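My mother had a rule that the table must be free before dinner. It was not a discussion. Ten minutes before food, everything which did not belong to eating went away, and if you were slow, your drawing or your school book could be found later on top of the refrigerator. I am 41 years old and I have my own table now, and for a long time I did not keep this rule at all.

I started again this winter. The reason was small. My nephew stayed with us for some days in October, when my sister was moving to Fellgate, and he left many of his toys here. He is four. He sleeps with one toy, he eats with another one, and the rest of them travel from room to room. After he went home I was still finding them, in the bread drawer, behind the printer, one in my winter boot. And very often on the table, beside the plates.

My friend Siham Shawky has three children and a very calm house, so I asked her how she does it. She told me that she never says "clean the table". She puts one plate in the middle and waits. When the plate is there, the children understand that the table is now for eating, and what is near the plate starts to look wrong to them also. Then each one takes away his own thing. I thought this was too simple, but I liked it.

I have tried it since, also with adults. It works better with the children, I must say. Othmane Shehata, who shares the work room in Tindall with me, can eat his lunch between two open notebooks and a pair of gloves and feel no problem.

A white table, a round plate and something soft and purple that does not belong to a meal:
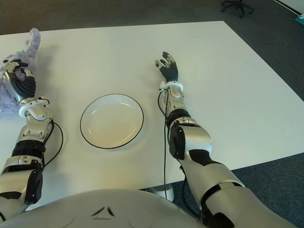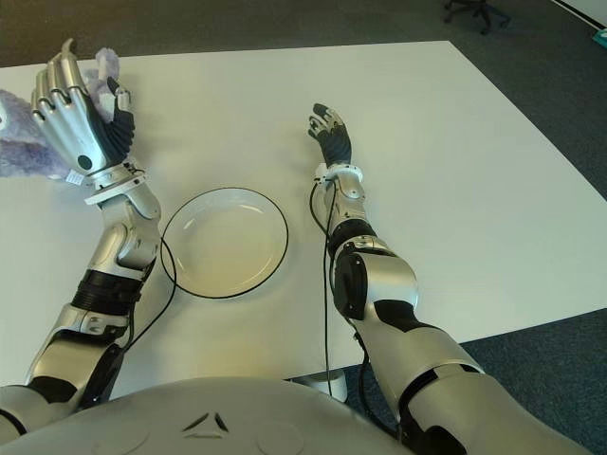
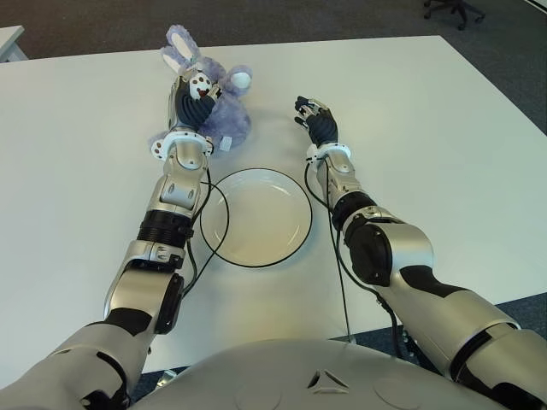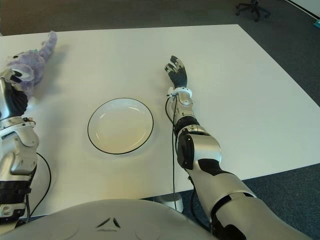

I have been thinking about which plate is good for this. At home we had for years the heavy brown ones from my husband's aunt, very deep, and when you put one on the table it looked like it was waiting for soup. For a sign you want something plain and flat, which you can see from the door. Last month I bought six plates in the Zoltik shop near the station. They were on sale and I paid 16 for each, and I carried them home on the bus in my arms like a baby. One has already a small chip. I keep that one for myself.

About the soft toys I have also changed my opinion. Before, I put everything in one big box with a lid, and I was proud of the box. But a child cannot see what is inside, so he takes out all of it to find one rabbit, and then the floor is full. Now I have a low open shelf by the door of the living room. The toys sit there with their faces to the front. When my nephew visits he goes first to the shelf, even before he takes off his jacket, and checks that everybody is still there – he says their names, and I have to answer for them.

Washing them was another question. I was afraid of the machine because of an elephant from my own childhood, who came out of it gray and with a hard stomach. Siham puts hers in an old pillow case, closes it with a knot and washes on the cold program, with little soap. Then they dry flat on a towel, and you brush the hair with a soft brush while it is still a little damp. I did it with four of them and they came out well. The fifth had glue on one foot and I think it will always have glue on one foot.

So the rule now in our apartment is like this. The plate comes first. Then what is soft goes to the shelf, what is paper goes to the chair in the hall, and only after this come the forks and the glasses. My husband says the chair in the hall is now the real problem, and he is right, it has already a pile up to the arm rest. I will look at it on the weekend, maybe.

My mother called yesterday and I told her about the plate. She was silent for a moment and then she asked why I do not simply use the refrigerator. I explained that our refrigerator is too tall, I can not reach the top without a stool. She said I should buy the stool.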